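Questions people keep asking about the automation, answered

Cenda has 33 people in the building and most of them have stopped me at the coffee machine since August. I'm writing the answers down so I can drink the coffee. - Vaughn Ridgeway, returns and kitting

Is the robot taking my job?
It's taking the part of your job where you pick a thing up and put it in a rack. If that was your favorite part, come see me and we'll grieve together. Kitting keeps the same headcount through the end of the Gunawardena contract, and I have that in writing, in a drawer that locks.

What do the people on Plikent duty do all day?
Plikent is the name of the project. You take the hand-held gripper, you do the job the way you'd normally do it, and the recordings go to the software team. Then you do it again. Shifts at the white table are 30 minutes, and you swap out after that even if you're on a roll.

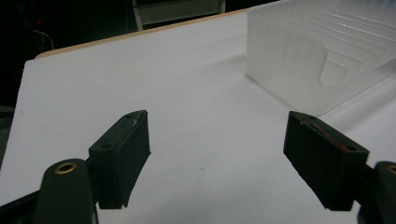 Who picks the people for it?
Arlo Begay keeps a sign-up sheet by the time clock. Three names per shift. Writing in your supervisor's name was funny the first week.

Do I get paid extra?
You get the training rate, same as forklift refreshers. It shows up on your stub as "Zernix hours" because payroll set up the code before the project had a name, and changing a payroll code apparently takes an act of Congress.

I'm slow and I drop things. Should I stay away?
Please sign up. The software team says they want ordinary hands doing ordinary work, and on that score this department is world class. If you drop something, pick it up and carry on. Don't stop to apologize to the gripper.

Are they using this to time us?
The agreement says recordings can't be used for reviews, quotas or discipline. I asked for that line myself and then asked for it again in bigger type. If a supervisor quotes you a number from the table, tell me the same day.

What's the setup at the table?
White top, frosted plastic rack toward the back on the right, and you with a wide-open gripper. Leave the rack where you found it. People do like to straighten it.
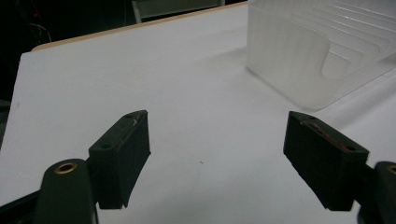

When can I sign up for a shift at the table?
The sheet goes up Thursday at 830 sharp, next to the time clock. The early slots go first, so if you hate mornings you're in luck.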